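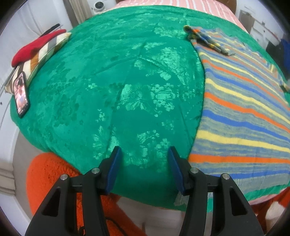
我想谈的是夹爪在停电或者急停以后应该张开还是应该保持夹紧，这个问题在我们的行业里一般写在说明书很后面的一页，读的人很少。我做家务机器人的测试工作，主要的对象是床：铺床罩、拉平床单、把毯子叠到一边。床看起来很软，很多工程师因此认为它是一个安全的工作地点，我以前也是这样认为的。可是请看一张平常的床：绿色的床罩表面有一点发亮，花纹和底色是同一种颜色，光一照，有的地方就变成很浅的薄荷色；旁边摊着一条彩色条纹的针织物，靠近枕头的地方还有一部亮着屏幕的手机。对人来说，这里没有什么困难。对一副两指的夹爪来说，布的下面有什么，它不知道，而且它也没有办法知道。

九月，我们在Dondcombe的一套试验公寓里发生了一次事故。我的同事Letay Sisay的两根手指被夹在床罩下面，时间是5秒。骨头没有断，指甲下面有瘀血，她休息了几天，然后回来工作。如果只看结果，这是一件小事，公司的表格里也把它放在“轻微”那一栏。我写这篇文章，是因为我不同意表格里的另外一栏，就是“原因”那一栏。那里写的是“操作人员在设备运行时把手放入工作区”。

我先把经过讲清楚。那天我们测试的动作是“抓住床罩的边，向床头方向拉”。机械臂从床尾开始，夹爪合上，拉，布走了一段，然后卡住了。卡住的原因很普通，床罩的下边缘被床垫和床架夹住了一角。Letay在床的另一侧，她弯下腰，从下面把手伸进去，想把那一角托出来。这个动作她做过很多次，我也做过很多次。在我们的操作规定里，运行时不可以这样做，这一点我不否认。规定贴在门的旁边，她签过字，我也签过字。

问题是在这个时候，夹爪感觉到布在滑。我们用的控制程序是从Skolter买来的，里面有一个功能叫“防滑补偿”：如果物体在指尖之间滑动，夹爪就增加力量，一直到不滑为止，或者到达设定的上限。为了抓住更厚的布，夹爪松开了很短的一下，向里移动，又重新合上。它这一次合上的时候，指尖之间有床罩，床罩里面有两根手指。手指比布硬，也比布圆，布在手指上面容易滑，于是程序又增加了力量。

她叫了一声。Stavros Politis站在控制台旁边，他立刻按了急停按钮。我要在这里为Stavros说一句话，他的反应非常快，从录像上看，从叫声到按下按钮，没有任何犹豫。可是按了以后，夹爪没有张开。机械臂停住了，指示灯变了颜色，一切都符合说明书，夹爪也符合说明书：断电以后，制动器锁住，手指保持在最后的位置。那5秒的大部分，是在急停按下之后过去的。最后是Stavros跑过去，把夹爪侧面的手动释放杆推开。释放杆在夹爪朝下的那一面，要用一点力气，而且要知道往哪个方向推。

写到这里，我想读者已经明白我为什么对那一栏不满意。把手伸进去是一个错误，但是这个错误只能解释手为什么在那里，不能解释为什么手在那里停留了5秒。如果一份报告只解释前面一半，那么以后的改进也只会改进前面一半。结果确实是这样的：事故以后，门旁边的规定加了一行字，我们又签了一次名。释放杆还在原来的那一面。

为什么夹爪要设计成断电以后保持夹紧？这个设计有它的道理，我不想把设计的人说成粗心的人。夹爪最早大多数用在工厂里。工厂里的夹爪拿着一个金属零件，也许在人的头顶上面经过，如果停电的时候它张开，零件就会掉下来砸到人。所以在工厂里，“停”的意思是“什么都不要动”，夹紧就是安全。这条经验是用很多不好的事情换来的，我尊重它。

但是床罩掉下来不会砸到人。枕头掉下来也不会。在卧室里，夹爪手里的东西几乎都是软的、轻的，危险来自夹爪和一个柔软的身体之间的距离。同样一条规则，从工厂搬到卧室，保护的对象就没有了，只剩下它的坏处。我问过Skolter的技术支持，为什么家用的型号也用这个默认设置。他们的回答很有礼貌，意思是这样两种产品可以用同一份安全认证文件。我理解这个回答，我自己也写过很多文件，知道重新写一份有多么累。可是我觉得不能用文件的方便来决定一个人的手指什么时候得到自由。

第二个问题和数据有关系，我认为它比第一个更难，也更少有人讨论。

现在让机器人学习家务，常常先让人拿着手持的夹爪在真实的房间里干活，把过程录下来，然后用这些录像训练模型。我们也是这样做的。手持夹爪的结构不复杂，两根手指由几根连杆组成，指尖里面有带纹路的软垫，人手一握，它就合上。我很喜欢这个方法。拿着它干一个下午的活，你会对“布”这个东西有新的尊敬：光滑的布和毛绒的布完全是两回事，针织的布会勾住，薄的布会从两个指尖中间逃走。

我们为铺床这个任务准备的录像一共有222段。事故以后，我一个人把它们全部看了一遍，我想找一件事：有没有哪一段，夹爪夹到了人。答案是没有。再找一件事：有没有哪一段，夹爪在合上以后，因为感觉不对而马上松开。这样的段落原来应该是有的，因为我记得很清楚，我自己就夹到过自己的另一只手，当时我骂了一句，松开，重新开始。可是这一段不在里面。

我去问Kalkidan Tilahun，她负责整理数据。她说那种段落都删掉了，标签是“失败”。她的工作做得完全正确，是我们告诉她要这样做的：抓空的删掉，布掉了的删掉，中间停顿太长的删掉，有人说话打断的也删掉。留下来的都是顺利的、干净的动作。我们为此还感到骄傲，开会的时候把它叫做高质量数据。

请想一想这对模型意味着什么。它看到的世界里，夹爪合上以后，里面永远是布。布要是滑，就夹得更紧，然后任务成功。它从来没有看见过一个人夹到东西以后觉得奇怪，停下来，打开，看一看。而这个“打开，看一看”是我们每一个人拿着手持夹爪的时候都会做的，不需要谁来教，因为握把通过我们自己的手传来一种不同的感觉。录像里没有这种感觉，剪辑以后连动作也没有了。我们把谨慎当作失败，从教材里拿走了，然后又奇怪学生为什么不谨慎。

有人会反对我。Ryszard Duda就反对我，他是我们组里负责控制的人，和我一起吃午饭，所以我听他的反对听了很多次。他的第一个理由是：安全不应该依靠学习来的模型，应该依靠下面一层简单的、可以证明的程序，比如力的上限。如果上限设得够低，模型学到什么都没有关系。他的第二个理由是：如果把犹豫的录像也放进去，机器人就会变得犹豫，每拉一次床单都要打开看一看，铺一张床要用半个上午，没有客户会买。

第一个理由我大部分同意。力的上限应该更低，而且应该由不同的人来设定，不能由那个希望演示成功的人来设定。在我们的公寓里，上限原来是低的。后来换了一批比较光滑的床罩，夹爪总是抓不住，有人就把它调高了。这个改动记录在案，写的理由是“适应缎面材料”。改的人当时想的是布，我相信换成我也会这样改。所以“可以证明的一层”也是由人来调的，星期五下午，客户下个星期要来，手就放在那个数字上面。Ryszard说这是管理的问题，不是技术的问题。对被夹住的人来说，这个分别不太重要。

第二个理由我不太同意。一个新来的酒店服务员铺床也会慢，几个星期以后就快了，但是她手下面碰到一个硬东西的时候还是会停。人可以又快又会停。机器人现在做不到，这是我们应该去解决的难题，不能拿来当作不去收集那些录像的理由。再说，我自己看过很多客户参观，我没有看到哪位客户因为机器慢了一点就生气。他们生气的时候，通常是机器弄坏了东西。

说到弄坏东西，我还想提一提手机。我们的测试床上从来没有手机，没有充电线，没有眼镜，没有睡着的猫。测试开始以前，我们会把床清理干净，把东西都放到柜子上。真实的家里，床是一个放东西的地方。针织物摊开，有一段扭在一起，枕头上面压着另一个靠垫，手机靠在枕头边还亮着，谁家不是这样呢？夹爪拉一下布，上面的东西就会跟着走。这一次布下面是Letay的手指，她会叫，旁边有一个反应很快的希腊人。下一次布下面也许是一个孩子的手，旁边也许没有人，也没有人知道释放杆在哪一面。

我和Zaminwood的人谈过这件事，他们给养老院做扶手和家具，也考虑过在房间里使用这样的设备。他们的工程师听完以后只问我：住在房间里的老人，如果手不太有力气，自己能不能推开那个杆？我回去试了，用左手的小指和无名指推，推不动。这不是科学的实验，我知道。可是我们以前连这样不科学的实验也没有做过，在我们的测试计划里，释放杆只有一条要求，就是“存在”。

下面是我认为应该做的事情。

家里用的夹爪，急停以后应该松开力量。不一定要完全张开，突然弹开也可能打到人，但是手指应该变成可以用很小的力推开的状态。拿着重物或者热的东西的时候可以有例外，例外应该由做那个任务的人写出理由，而不应该反过来，让卧室去申请例外。

防滑补偿应该有次数的限制。滑了一次，加力，可以。又滑了，就应该打开，退后，重新看。现在的程序没有这一步，它相信力量可以解决一切滑动。

被标为“失败”的录像要留下来，单独放好。我已经和Kalkidan商量过，她从备份里找回来一部分，正在重新写标签。她建议把“失败”这个词改成“中断”，我觉得这个建议很好，因为人主动停下来的时候，他没有失败。找不回来的那些，我们要重新录，当然是用手套里塞棉花的假手，不是用真的手。

最后是那张表格。我请求公司把“原因”这一栏改成可以填写多行的。现在那里只有一行，一行的地方只放得下一个人的名字。Admasu是我们这里负责表格系统的部门，他们回信说，系统升级排在明年，现在可以把其余的原因写在备注里。我写了备注，写得很长，系统说超过了字数，我又缩短了一次。

Letay看过这篇文章的初稿。她让我改了一个地方，我原来写她“不小心”把手伸进去，她说她没有不小心，她是看着布卡住了，决定去帮忙的。我改了。她还说，如果让她再来一次，她不敢保证不伸手，因为布卡住的时候伸手去拉一下，是任何铺过床的人都会做的事。我认为设计的人应该把这句话抄下来。

释放杆的修改申请已经交给Skolter，到今天还没有收到确定的日期。

Kiros Weldu
2025年11月18日，星期二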